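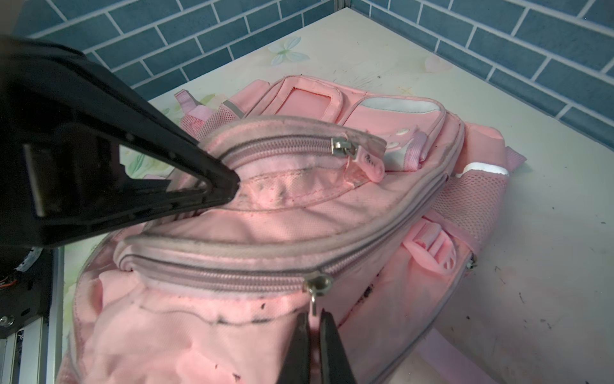
## Horent Conference on Elder Care

The **Horent Conference** is a meeting for people who work in nursing homes and home care. It was first held in 2000 in Ondar and takes place every April. The program lasts three days and has two parts, one for nurses and aides, the other for managers of homes.

The main sponsor is Kalogeropoulos, a maker of adjustable beds. Exhibitors pay a fee, which helps to lower the ticket price for aides. The next meeting will be held in Onier.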